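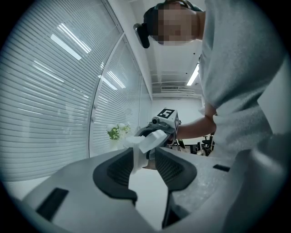
The floor is the pale strip in the middle

Cloudy film on pale floor after mopping, what am I doing wrong?

Posted by mopbucket30 in Home and Cleaning
Mar 23, 2024
Viewed 1256 times

We moved into a rented flat in Omusau last July and the whole place has the same pale floor, apart from the bathroom. I can't tell you what it's made of. The letting agent said "easy clean" and the paperwork only says Drultora, which I take to be the maker.

Every time I mop, it dries with a cloudy film. It looks fine from above but in the evening with the lamp on you see smears going in all directions, and if you walk on it in dark socks the soles come up grey. I mop again the next day and it seems worse if anything.

What I use is Tesier floor cleaner (the green one), two capfuls in half a bucket of hot water, and a string mop. I don't rinse, as the bottle says no rinse needed. I have also tried a splash of washing-up liquid, and once some white vinegar, which made the kitchen smell like a chip shop and did nothing for the smears.

Do I need a different product, or is the floor just like this? I don't want to put anything strong on it because of the deposit. We have hard water here if that matters.

3 replies

greyskirting
Marked as helpful by 30 people

You have a build-up of cleaner. It happens a lot with no-rinse products when too much goes in the bucket. Some of it stays behind each time, the dirt from your feet sticks to it, and the next mopping moves it about. Washing-up liquid on top adds to it.

I would stop using any product for now and do this:

Sweep or hoover first, and get right into the edges. Mopping over dust gives you streaks whatever you use.

Fill a bucket with plain warm water. Use a flat microfibre mop if you can get one, as string mops hold far too much water. Wring it until it's barely damp.

Do a small patch, a couple of strides across, then go over the same patch with a dry cloth or a dry mop head. Change the water as soon as it turns grey. In a flat you may well change it 6 times on the first go. Each time after that it should take less.

Repeat a few days later. It took three goes in our hall before the lamp test came up clear.

After that go back to the cleaner if you like it, but measure it. Half a capful is plenty in a half bucket. Read the back of the bottle too. Mine gave the dose for a full ten-litre bucket and I had been using that much in a small one for years.

Don't use a steam mop until you know what the floor is. Some sorts don't mind, but others lift at the joins, and then you would have something to discuss with the letting agent. If the agent won't tell you, ask the maker, who may want a photo of a spare plank or the label from a box. People often leave one at the back of a cupboard.

backdoormat

Vinegar is good on hard water marks but you need to rinse after. Not on stone though. I use Nomura cloths for drying, get them in the pack of 30 from the market, they last ages.

Also take your shoes off at the door.

tworooms_andabox

Agree with the first reply about the build-up, less sure about plain water if yours is as hard as ours. You can end up swapping one film for another. The drying step matters more than what is in the bucket, so if you are short of time skip the second mopping and keep the drying. An old towel under the foot works.

One more thing to check is the mop itself. If you wash the head with fabric softener it leaves a coating, and that goes straight on the floor. I wash mine at sixty with a little powder and hang it outside.

mopbucket30 (original poster)

Thanks all. I do use softener in every wash, mop head included, so that stops today. Will try the plain water this week, starting in the hall, and look for a flat mop.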